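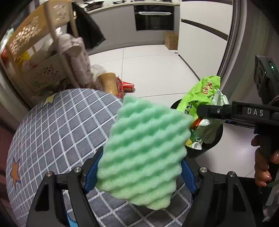
Small Messes of the Ploltgate Kitchen

I have photographed a lot of tidy kitchens, and they all look like the same kitchen. The one at Ploltgate gets used, and by April I had given up waiting for it to be ready for visitors. There is no before and no after. It's mostly middle.

The foam in the middle is mint green with an egg-crate surface, and its edges look as though somebody lost an argument with it. It started life as packing around a Cundico lamp, and the lamp has since moved on to better things. I kept the foam for two years on the grounds that it might come in handy. The black bin behind it already has a lime-green bag spilling over the top, which is how most of my bins look by late afternoon.

The stool, with stars

Gray-blue fabric, white grid, stars. I bought it secondhand in Ovholm to sit on, and I can't say I've done much of that. It is round and it is near the bin, so anything on its way out of the house tends to stop there first and think it over. The crumpled bag was one of those things, and so was the little green block beside it.

I am fond of the orange star with the blue edge. The pale one near the rim has less to say for itself. Riku thinks the whole stool belongs in a child's bedroom - Riku also owns a sofa the color of canned salmon, so I take the note as it comes.
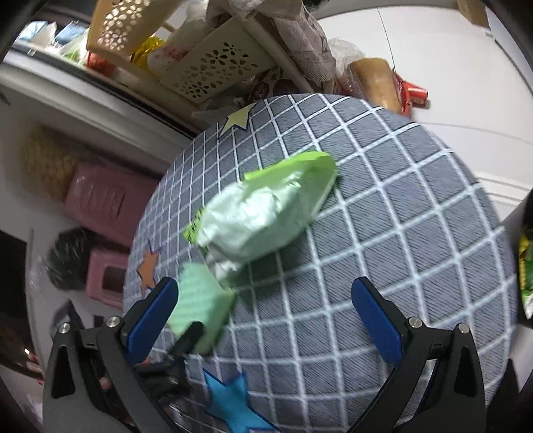 Paper towel, at full spread

I had no plans to include a paper towel. Then I saw how this one fans out from its pinched neck, dimples and all, with a ruffled corner on one side and a straight torn edge on the other, and it looked better dressed than I was. Napkin folding gets whole books. A paper towel gets a spill and the bin.

The rest is ordinary kitchen company: a blue package with white printing, something dark pink behind it, a cardboard box up on the white counter. Please don't ask me to find the lid for anything.
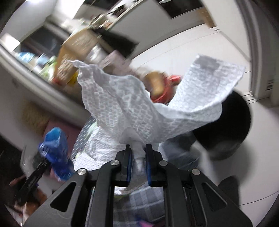
About this gallery

The hallway pages come next, once I have decided how I feel about the coats. If you want a print of the paper towel, write to me and I will try to keep a straight face. The stool is not for sale, though I would listen to an offer on the foam.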